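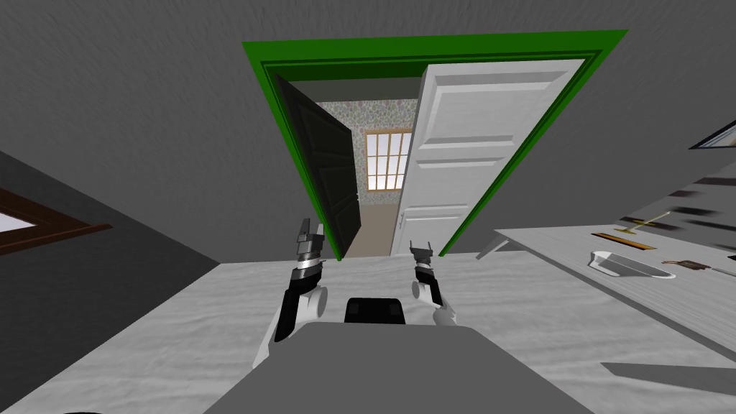
Two arms approach a double doorway in simulation, with the white leaf across the right of the opening.

Opening a door is a task most people learn before they can describe it. For the training group at Corkel, it has become the subject of 3,451 recorded demonstrations, each one carried out by a person steering a pair of simulated arms from a desk in Rirkbridge.

The operator holds a controller in each hand. When the hands move, the arms move with them, and the grippers close at the squeeze of a trigger. New operators complete 50 practice runs before their work is admitted to the training set, which the company calls Pallex.

"People rush the handle," said Bartosz Szewczyk, who supervises the program. "At home you reach and pull in one motion. We ask them to stop short, line up the gripper and then commit. The robot will copy a bad habit as faithfully as a good one."

Doors are a demanding subject. The handle is slender, the leaf swings along a fixed arc, and an arm that pulls off that line will lose its grip. Colours, wall finishes and furniture are varied between sessions so that the robot does not come to rely on a particular room.

Each demonstration is reviewed by 2 assessors, and a third is called when they disagree. Failed attempts are kept in a separate file - a practice Mr. Szewczyk introduced after his team found them useful in teaching recovery from a slipped grip.

Work on physical doors is scheduled to begin in January at the company's Ichikawa site, where operators will use the same controllers.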